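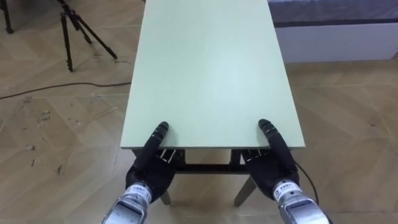 Both hands at the near edge of the table, thumbs up top.

Farkgate Clay Studio: questions we get a lot

Last updated October. If yours isn't on the list, email or just come and knock. Ask for Ingrid.

Do I need to have done pottery before?

No. Most people haven't. The Tuesday-type beginner course has gone, replaced by drop-in making sessions plus a six-week course twice a year. Either is fine for a first go.

What's the difference between a drop-in and the course?

Drop-in: 2 hours, handbuilding only, you make a thing, we fire it. Course: six weeks, handbuilding first, wheel from week three, glazing in the last two. You get a shelf on the course. No shelf with drop-in, sorry, we don't have the room.

Can I use the wheel at a drop-in?

No. Tried it for a while. Everybody spent their two hours centering and went home with a wet sleeve.

How much is it?

Drop-in is $40, clay and one firing included. Extra clay is by the bag, price on the door. Course price changes with the season so check the booking page, whatever it says there is right and whatever it says on the old flyer is wrong.

What clay do you use?

A mid-range buff stoneware for nearly everything. There's a white one too but it's fussier and shows every fingerprint. Dark speckled clay when we can get it. Please don't bring your own without asking first. Different clays want different temperatures and a low-fire clay in a hot kiln melts all over the shelf. Marcus has chipped enough puddles off.

How thick should my walls be?

Pencil thick is a good start. Thicker than your thumb and we'll ask you to hollow it out. Solid lumps are the main thing we turn away.

Do I need air holes in closed forms?

Yes. Pin hole, anywhere you like, underneath is neatest. Write your initials next to it while your at it.

When will my piece be ready?

Allow four weeks. Longer before the holidays. It has to dry all the way through, then bisque, then glaze, then fire again, and the kiln only goes on when it's full. We email when it's out. If you haven't had an email it isn't out.

Can you rush one?

Not really. Drying is the slow bit and if we push it, it cracks or blows up, and takes the neighbors with it.

How long do you keep finished work?

20 days after the email. Then it goes on the seconds shelf by the door and people take it home. We will send one reminder. One.

My piece cracked. Do I get my money back?

No, but you can come and remake it in any drop-in with a free space, we'll just charge for the clay. If it broke because somebody here dropped it, different story, full refund and a lot of groveling.

Are the mugs food safe?

If you used the studio glazes on the inside, and left no bare patches where food goes, yes. The exceptions are the crackle and the dry matte black. Both are labeled DECORATIVE on the lid. Underglaze on its own doesn't count, needs clear over it.

Dishwasher?

Should be ok. Handles you're not sure about, wash by hand.

Can I bring kids?

Eight and up at a drop-in, with an adult who is also making. Under eights have their own morning in school vacations, dates go up when we know them.

Do you do hand and foot prints for babies?

We don't any more. Ask at Plomis on the corner of the square, they do them and they have the patience.

Do you do commissions?

Marcus does. Marcus Haddad, he's in most afternoons. House numbers, urns, planters, odd lamps. He made the long wall piece in the cafe at Lyons if you want to see something big of his, 720 little tiles and no two glazed the same. He has a waiting list. Email a sketch, even a bad one, plus the size and when you need it by. Small figures he'll quote from a photo.

Can I rent kiln space?

Yes if we know what the clay is. By the shelf, half shelf minimum. Bone dry or bisqued only. Glazed work needs a clean foot, wipe a good quarter inch up from the bottom. No Orkance lusters please, we don't run a luster firing.

What should I wear?

Old clothes, short nails, hair back. Rings off. Aprons on the hooks, some cleaner than others. Clay washes out, the iron oxide doesn't.

Is there parking?

Behind the building, free after 6 p.m. Before that it's the street. Don't use the bakery's spaces, they do tow.

Is the studio accessible?

Ground floor, no step at the back door, wide bathroom. The glaze room is tight. Tell us beforehand and we'll bring the glaze buckets out to you.

What if I need to cancel?

Two days' notice and we move you to another session. Less than that we keep the money unless we fill teh place. Course bookings can be swapped to a friend any time, just send their name.

Gift vouchers?

Yes, at the desk or by email. Good for a year. We'll stretch that if you ask nicely.

Who do I contact?

Ingrid Haverford for bookings, vouchers, lost property. Marcus for commissions and kiln rental. Phone gets answered when hands are clean so email is quicker.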